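This README accompanies the inventory record for the packing room at the Lilgate site. It sets out what the record covers, how items are named and who may amend it.

## Scope

The record covers fixed equipment, floor markings, work surfaces and reusable containers. Consumables are excluded. Each entry gives an item name, a location and a condition note. Entries were last reviewed on 16 December 2023.

## Floor and fixed equipment

The floor has a gray epoxy coating. Yellow floor lines and exit direction signs are recorded as permanent markings and must remain uncovered at all times. The large white circular machine is entered as `ring-01` — its orange cover and its motor are listed as parts of the same entry. 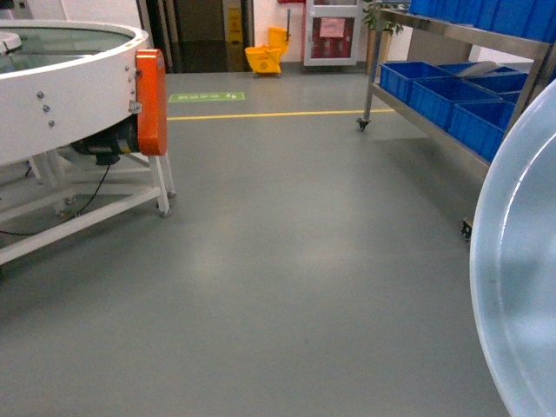
**May pallets be left on a yellow line during a delivery?**

Pallets must be kept off the lines at all times, including during deliveries. Drivers should use the bay at Haugland Road.

## Containers

Blue plastic crates are recorded by type and are not numbered individually. The site allocation is 400 crates, shared with the Undik store. The following rules apply:

- Crates are stacked rim to base, no more than 5 high.
- Personal items, including drink bottles, are not part of the inventory and are not entered.
- A crate with a cracked handle recess or a missing rivet is marked `withdraw` and returned to Undik within 14 days.

White tabletops are entered under `surfaces`. Light scuffing is acceptable and does not require a condition note.
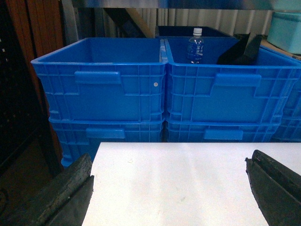 *Rhona Buchanan*

## Amendments

Requests for changes should be sent to Dean Haslam, Site Records, with the item name and the proposed wording. Changes to floor markings also require written approval from the safety office.

## Known gaps

- Table heights have not been measured.
- 11 entries carried over from the May record still use the old location codes.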